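Desk mat tips from the robot bench
Clumar Workshop Notes – Household and Bench Tips

If you've got one of those long printed desk mats you'll know the trouble with them. They creep, they curl at the corners, they collect toast crumbs, and when you finally get up the energy to take one off and clean under it, the blessed thing flops over and knocks your tea. I have spent most of the winter recording people lifting and laying these mats so that a robot can learn to do it, and along the way I've become quite opinionated about a job I used to do without a thought.

The project is called Datport, and the method is a simple one to describe. A person wears or holds a gripper in place of bare fingers, does an ordinary chore with it, and the cameras record how the hand moves. We've collected 2,571 of these recordings across 17 different mats, and the set as a whole goes by the name of Bralla (named after a cat, I'm told, well before my time). What follows is what I'd pass on to anyone, whether you're setting up your own bench or only want a tidy desk.

Clear the desk, but only as far as you need to

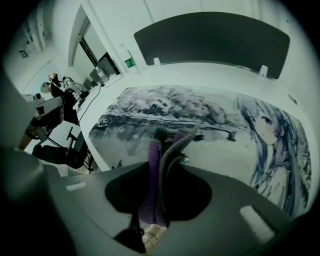

My first rule is to move whatever sits on the mat and leave the rest where it lives. We began by stripping everything off, and the robot learned beautifully on a bare desk and then made a dreadful mess on a normal one. These days the drink bottles stay at the back, off the mat, along with the usual cables, and the lifts we get from it are much more useful. At home the same rule saves you a good ten minutes of putting things back. Do check that lids are screwed on tight, though, and shift anything open-topped to the kitchen bench. I've mopped up enough cordial for one lifetime.

Wipe your gripper fingers before you start, too, if you're working with them. A soft fingertip picks up dust and fluff from a cloth mat faster than you'd believe, and then it slides. A damp microfibre cloth and a proper dry afterwards is all ours get. No spray and no detergent.

Take hold at the ends, and take your time

Our old way was to grab the middle of the near edge and pull. It's what I'd always done at home, and the recordings made it look every bit as clumsy as it is – the mat folds in on itself, the far corners drag, and the rubber backing sticks and lets go in jerks. We now start at one end, get a small pinch under the edge, and wait for the other hand to be ready before anything leaves the desk. 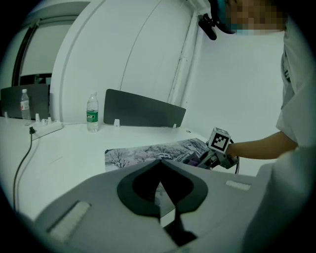 Working at the right-hand end of the mat, with the marker cube riding on top of the gripper.

A few smaller things for people doing this with markers and cameras. Turn your wrist so that the patterned cube faces outward; a sleeve flopping over it will cost you the whole take. Short sleeves help, and so does pushing your watch up or taking it off. Give the cubes a wipe at the start of every session and don't, please, use a texta to touch up a scuffed square. I did it once and lost an entire arvo of recordings to a cube the software no longer recognised.

Sit down if the desk allows it. I resisted this one for ages, being a stander by nature, but seated people reach with their forearms low and even, and their lifts are smoother. Pull the chair in until the far edge of the mat is a comfortable stretch. Then, before moving anything, hold both hands still for a count of five. We call that the Nechyporuk pause around the workshop, and it gives you a clean beginning to cut each recording from. It's also a very pleasant little breath in the middle of a busy day.
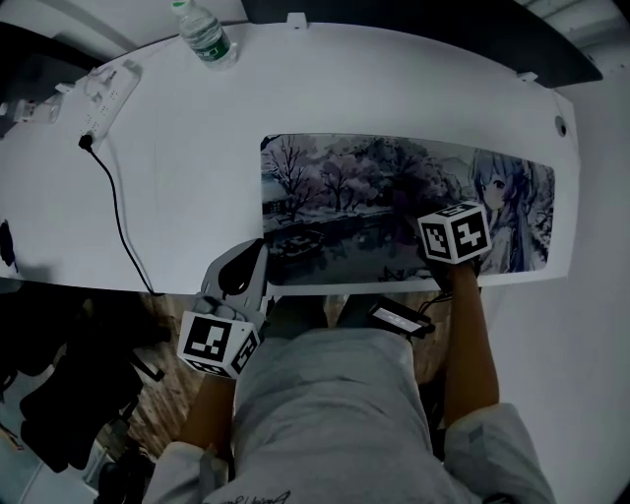 Lift the near edge first, then peel

Once you have both hands on, raise the edge closest to you and let the back stay down until last. Keep a little tension between your hands, enough that the mat doesn't sag in the middle, and peel away from the desk slowly. A thin mat will want to flutter and a thick one will want to spring back, so let it tell you how fast to go.

We compared the two ways of lifting once we had enough recordings of each. A robot taught on the middle-of-the-edge grabs finished with the mat folded over more often than we liked. The one taught on the end-to-end peel did noticeably better, and it coped with mats it had never met – eight of them, held back for testing – with one corner dropped in the whole set.

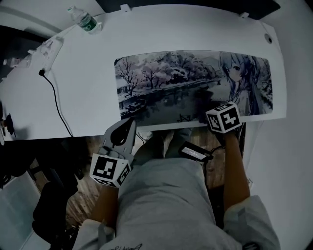
It still struggles with very floppy mats, I should say, and with any mat that has been rolled up tightly in a cupboard and remembers it. For those, at home or at the bench, lay the mat face down overnight with a few heavy books along the curl and try again in the morning.

Putting it back

Wipe the desk, dry it with a tea towel, and set the back edge down first. Lower the front toward you, smoothing as you go with the side of your hand. If it lands crooked, lift it and start over; dragging a rubber-backed mat straight again stretches the corners, and they're the first part to curl. Drinks go back last, lids on.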